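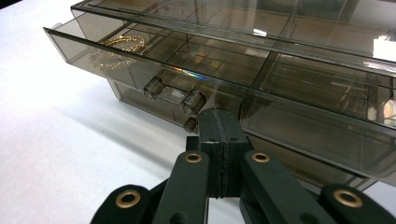
The dressing table, sorted

Photos and notes by Helju Eglītis. Posted in May, under Small Storage.

My necklaces used to live in a biscuit tin. Earrings were in a soap dish, rings were in an egg cup, and anything with a clasp ended up knotted to something else. I put up with it until my sister-in-law Baiba asked to borrow a pair of earrings and we were still looking for the second one when her taxi came.

The organiser is tinted acrylic, a smoky brown, with a divided tray on top and drawers underneath. I looked at clear ones first, in the Smadi shop and then online, and decided against them. Clear plastic shows every speck of dust and every scratch. With the brown you can still see what is in a drawer before opening it, but it is softer to look at and goes better with the old mirror. Young-sook Son, who has the flat below, has a clear Kostix one and is happy with it, so it may come down to the room.

A few notes on the parts, for those who wrote in after the last post.

The top tray
Long and shallow, split into rectangular cells. I keep rings and everyday studs in it, one pair to a cell. It has no lid, so it needs a wipe with a dry cloth every week or so. Glass cleaner is a bad idea on acrylic — it can leave it cloudy. Warm water with a drop of washing-up liquid is enough.

The top drawer
Thin dividers make a grid of square and rectangular compartments. The gold chain goes in the left-most one, coiled in a loose oval. I do the clasp up first and then lay it down in loops. Since I started doing that I have not had to pick a single knot out with a pin. The chain was my aunt's and has a beaded look that catches the light, even through the front of the drawer.

The lower part
Things I wear less often. Brooches, a watch that needs a battery, two bracelets from my cousin Joris Mertens and his wife. I cut a piece of felt to go under the brooches, as the pins will mark plastic in time. Felt from the Tovar remnants bin, the stiff kind. Cut it slightly small or it rucks up at the corners.

The knobs
Six-sided, in the same brown as the rest. They are easy to grip, even with hand cream on. Xuân Phùng asked whether they could be swapped for brass ones. I haven't tried. I would be wary of drilling into acrylic without practising on a scrap first.

Where it stands
On a white top, near the window. The edges of the drawers sometimes throw a little strip of rainbow colours, mostly in the mornings before 9. Keep silver out of direct sun if you can, and pearls too. Mine are in a cloth pouch in the wardrobe.

What didn't fit
Long wooden beads, and one very large cuff. The beads hang on a hook inside the wardrobe door. The cuff has gone back in the biscuit tin, where it has plenty of room.

Sorting it all took me one evening. I tipped everything out on a towel, paired the earrings and put the odd ones in an envelope. There were 19 odd ones. I am giving them until the end of summer to find their partners, and then they go to Baiba, who makes fridge magnets out of them.

Next in Small Storage: scarves and belts.

Filed under: bedroom, jewellery, drawers
Previous: The Flutar shoe rack, one year on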